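What my hands know about computers

Posted Apr 14, 2023

I have been building and un-building desktop computers since I was fourteen, and until this March I would have told you I knew how to put a stick of memory in a slot. You line up the notch, you push, it clicks. A child could do it. I have now spent the better part of six weeks trying to get a robot arm to do it by being the robot arm, and I would like to withdraw some earlier remarks.

My job title at Cluvden says "test technician". In practice I sit at a bench with a pair of controllers and drive the arm through a task over and over while it records everything I do. Enough of those recordings and the learning software is supposed to get the gist. The target for the memory job is 1559 good runs. We have 598. I have personally contributed 200 of them, plus a number of others that Kanini Mwaipopo, who reviews the recordings, has filed in a folder called "no".

The first thing you lose is your sense of touch. When I push a memory stick in by hand, most of the work is done by a vague feeling in my thumbs that things are going well. Through the controllers I get a faint buzz, which means either that the stick is seated or that I'm bending the motherboard. The buzz is the same for both. You learn to watch the little latches at the ends of the slot instead, and you learn to breathe out before you push, for some reason.

The second thing you lose is a wrist. My own wrist does about nine clever things I had never noticed. The arm will do most of them if asked in the right order, but it likes to swing its elbow out while it does, and inside a computer case there is always something for an elbow to meet. Last month it was the power cables. I backed out very slowly, like a man who has walked into the wrong wedding.
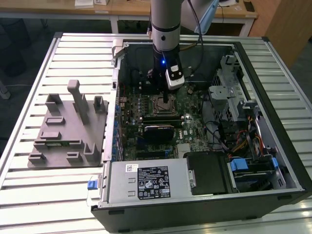 Hovering over the CPU socket with the cooler off. The memory slots are the two black ones just below it.

Approaching from straight above was Kanini's idea, and I resisted it for a week out of pride. I had been coming in at an angle, the way I'd reach in myself, and it looked lovely and natural and worked maybe half the time. Straight down looks like one of those claw machines at the Jorthorpe fair. It also works. The angled runs have joined the others in "no".

We also had a long argument about tidiness. I am, I'm told, a fidgety driver. I get near the slot, have a second thought, drift left, come back, have a third thought and then commit. A person watching would just see somebody being careful. The software sees that the drifting is part of the job and copies it faithfully. The first time we let the arm have a go by itself, it came down over the board, paused, wandered off to the left, came back and paused again. It was like watching home video of myself at a party. Kanini laughed until she had to leave the room.

So now I drive like someone sitting their licence test. Smooth down, short stop, grip, lift, smooth across. If I muck up the approach I'm allowed to fix it, and the fix stays in, so the arm learns what recovering looks like. If I muck it up twice I bin the run and start again. It's a strange way to spend a day. By four o'clock my shoulders are up around my ears and I've started reaching for my coffee in straight lines.

My sister asked whether it bothers me, teaching a machine to do the thing I'm good at. I said that after run 549 I was less sure I was good at it. She said that wasn't what she'd asked, and fair enough, but then the pizza came.

Next on the list is cable connectors. I pulled one out by hand yesterday, slowly, trying to notice what my fingers did. They squeezed, they wiggled a bit, and then the plug was out and I had no idea how. I did it four more times and still couldn't tell you. Kanini has already made a new folder.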